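10 September 2021

Up early and had the kitchen table cleared by eight. Put an old towel down so the case wouldn't scratch it, then remembered the towel sheds, so took it away again and used the big cardboard sheet from the wardrobe delivery.

The Nolline has been sulking since the spring. It takes an age to start, the fan roars when I open more than two programs, and last week it switched itself off while I was halfway through the allotment accounts. I lost 10 rows and had to do them again from the receipts. I have been putting off looking inside because the screws on the back are stiff and I could never find the right driver. Found it yesterday in the drawer with the string.

Walked into Ziltomthorpe first to get a can of air and some thermal paste from Jayawardena on the high street. They had the small tube only. The man there asked how old the machine was and when I told him he said I could put the money towards a new one. He is probably right, but a new one is 400 pounds and this one does all I need apart from switching off. Came home by the river path. Blackberries nearly over.

Got the side off after dinner. One screw had a chewed head and took a good deal of pushing. There was more dust than I had expected, mostly on the fan and packed into the grille at the back – grey felt, really. Took the case out to the step for the worst of it and wore a mask. Held the fan still with a pencil while I sprayed. Then back indoors with a soft paintbrush for the corners.

I wrote down where each cable went before pulling anything. Last time I trusted my memory and the front sockets never worked again. 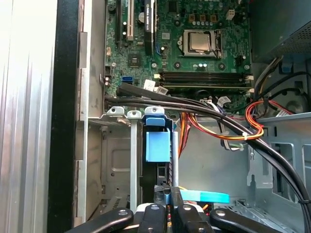
Is it worth changing the little battery on the board while the lid is off? I think so, as the clock has been losing time for months and a new one costs next to nothing.

I didn't have one in the house though, so it goes on the list for tomorrow along with bin bags and lamp oil. Skedov sell them in packs of 2. The paste I will do at the same time, as I want daylight for that and my eyes were tired by then.

Left everything on the table with a clean sheet over it and ate supper off my knee. Beans on toast. Rain started at nine and the gutter over the back door is dripping again, so that is the next job. Bed at half past ten.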